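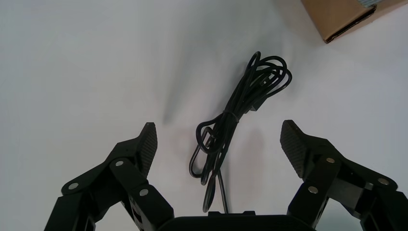 Omeck Neighborhood Help, Home and Garage Group

Extension cord always knots itself in the shed. What am I doing wrong?
Posted by mudroom_marge, Wednesday, May 29, 2024

I have a 30-foot cord for the hedge trimmer. Every time I'm done I wind it around my hand and elbow like my father did, hang it on the nail, and go inside feeling competent. Next weekend it's a bird's nest. I've bought two plastic reels, and both cracked over the winter. My husband suggests a battery trimmer, which he'd like to be seen holding. Is there a way to wrap a cord so it stays wrapped, or do I just own this problem now?

Hooman Talebi
Your father's method puts a twist in the cord on every turn, always in the same direction. After a few years the cord has opinions. Lay it out straight on the driveway on a warm day and let the kinks relax. Then coil it over-under: one normal loop, then one where you roll your wrist so the loop goes on backward. Keep alternating. It feels stupid for about 3 tries and then your hand learns it. Tie the coil in the middle with something soft and don't pull it tight. When you want it, hold one end and toss the rest. Just don't let the end slip through the loops or you'll get a row of knots and have to start over.

stubbs_street_dad
get a reel

Pell_in_back
I'd second over-under, with a warning that my wife and I have been "learning it" since December. If your wrist won't cooperate, fold the cord in half, then in half again, and tie one big loose overhand knot in the whole thing. Looks terrible, comes undone in a second. Also check the jacket near the plug, where elbow winding is hardest on it. If it's cracked there, toss the cord and don't wrap it in tape the way I did. The metal reel at Dasotness is decent but it weighs more than my trimmer.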